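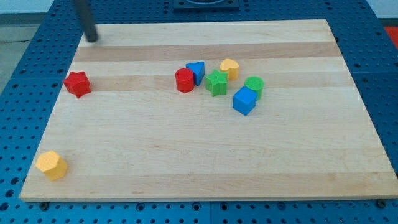
Painted blocks on a maple board, from the Plesumora play range by Lavo.

LAVO ADDS HEARTS AND STARS TO THE TOY BOX, APOLOGIZES TO SQUARE HOLES EVERYWHERE

SUTHERLAND, November – Wooden toy maker Lavo today announced Plesumora, a range of painted wooden blocks for children who have already built a tower and would like to know what else there is.

The range includes stars, hearts, cylinders and triangular prisms in bright colors, among them a red star, a green star and a yellow heart. The cylinders stand up nicely on their flat ends. The stars will stand up too, with patience, and Lavo recommends the patience of somebody else in the household.

Plesumora was tried out over the summer in 232 homes, where families were asked to play with the blocks and write down what happened. Lavo received 1,013 comments in return. Many were about color. A good number concerned the heart, which parents called hard to stack and children called a hat. One family reported that the triangular prism made a fine roof, a fair ramp and a poor thing to step on at 6 a.m.

"We took every comment seriously, including the ones in crayon," the company said in a statement. "The heart stays. The hat theory is under review."

Lavo has kept the instructions to a single card. It suggests sorting by color, sorting by shape, and putting everything back in the bag afterward – the last of these is printed in larger type. There is no app, no charger and no song.

Plesumora will be sold through the Uritz chain of toy stores and in Lavo's own shop in Sutherland, where a play table will be set up by the window through the holidays. Adults may use the table when no child is waiting. More than 2 adults at a time will be asked to take turns.

Replacement blocks can be ordered one at a time by shape and color, a service added for the benefit of anyone with a dog, a heating vent or a younger brother.

About Lavo
Lavo designs and paints wooden toys in Sutherland. The company also makes a pull-along duck, about which it has no news at present.

Press contact: Lavo press desk, Sutherland. Review sets are available on request and should be returned with all the stars.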